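How a Robot Learns to Pick Things Up
Grastilness Learning Center: Pages for Young Readers

A robot must be shown how to do a job many times. Each showing is called an example.
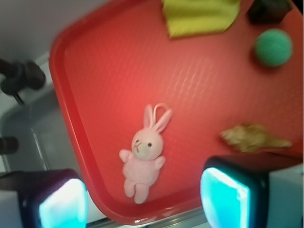 What is on the tray?
The robot practices with small things of different shapes. A soft pink bunny and a ball do not feel the same to hold, so each one needs its own examples.

Who collects the examples?
At the Center, Obadia Lema guides the robot's two fingers by hand controls. The computer saves every try. One set has 225 examples.

What happens next?
The computer studies the set and looks for patterns. The robot then tries alone, 15 times for each toy.

New word
Gripper: the part of a robot that holds things.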